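Reading time: 3 min

Istatville sidewalk walk-through, with comments

1. Unpaved stretch: roots. Packed earth, fine for strollers I'd think, but keep clear of the roots by the big trunk. 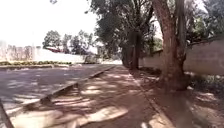
Item 1, the dirt section under the trees

2. Herringbone brick. Look for rocking bricks and leaves creeping in from the soil side. OK, and such a pleasant bit to walk!

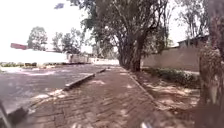 Frøydis Rustad asks that we sweep before the rains, as wet leaves put her down twice last fall.

3. Dirt strip by the wall. Twigs and dry leaves, rake when you can (gently, please, near the trunks).
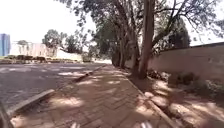

Elsa Lie would rather the leaves stayed on the dirt, where they feed the trees.

4. Curb. Uneven in places, mark for repair.

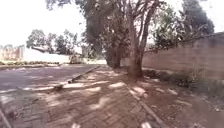
Istatville, September

Recheck item 4 in 3 weeks.

Related
Tveit crossing checklist
Storm drain comments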